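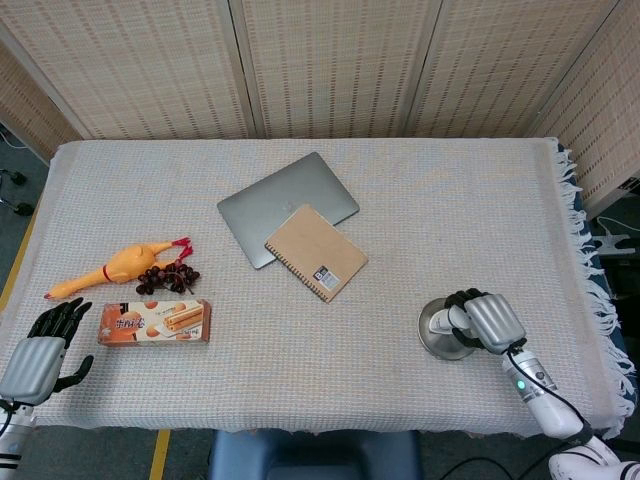

What the table robot changed for us

We have had a two-handed robot from Niskanen at Plevura since February, and people keep asking me whose job it took. So far, none. It clears and sets tables for our sample days, when clients come in to try snacks and handle packaging.

Before, whoever was on shift did the clearing. Bowls, boxes, notebooks people had left behind, the odd toy. It ate up the last 52 minutes of the day on average, and most of us did it with our coats half on. Now the robot starts on the bowls and one of us stays nearby with the tablet. The software is called Fluvent and it logs every pick. Over 300 in a busy week.

The work left to us is different. I spend more time watching and less time carrying, and my back is better for it. Watching is tiring in its own way – you can't really chat or read. We asked for 10 minutes off in each hour and got it, after a bit of back and forth with the Zillerham office.

Grapes are still done by hand. So is anything a client might want back, laptops above all.

Pay has stayed the same, though the job title hasn't. I'm now a "floor operator", with a new badge to go with it. The evening shift is down from three people to two, and the third moved to mornings, which she had wanted anyway. They are talking about a second robot for the packing side – I'll write about that when it comes.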